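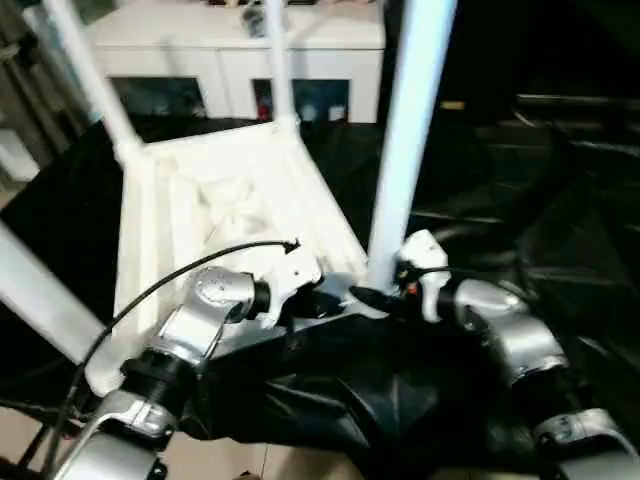 I have worked for 12 years at Rurance, in the assembly hall in Lunton, and I have an opinion about the two-armed machines which I did not have in January. Before, I was simply against them. When my supervisor, Auður Thygesen, told us that two would come, I asked only who would leave. It was the wrong first question, although I still think it was a fair one. A better question is who must now stand beside the machine, and what this person is allowed to decide. A pair of silver arms with white grippers can reach for a white pole and stop very near to its base, and a visitor will look only at the arms. I look at the black cloth on the floor and the black cloth hung behind, and I think of the person who has to pull such cloth straight. In our hall this kind of work has no name and it is not in any contract.

My colleague Bautista Huenchumán calls it "the work around the work". He was a fitter. Now he prepares the place, watches, corrects, and begins again, up to 10 hours in a bad shift. His pay is the same as before. His hands are less tired, he admits this gladly, but he says that his head is more tired, and that in the evening he cannot explain to his wife what he has made.

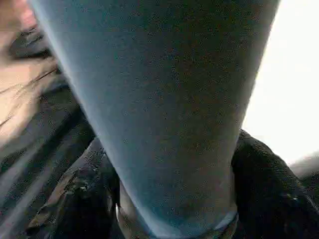
I believe him. When I was trained at the old Bustos plant, a fitter could point at a finished thing and say, I did this. With the machine he can say only that he was near. Management answers that the worker is now free for more valuable tasks. I would accept this answer if somebody wrote down the tasks and paid for them.

I don't ask for the machines to go back. My shoulder is thankful for them. I ask that the people who stand close to them have a word in how fast they move, when they stop, and where a person may sit or lean during the shift. At Curkavel, where my cousin is employed, the operators received this right in writing and the production did not fall down. Here we have received a notice on the wall, and Auður has promised to bring our letter upstairs before the next machine is ordered.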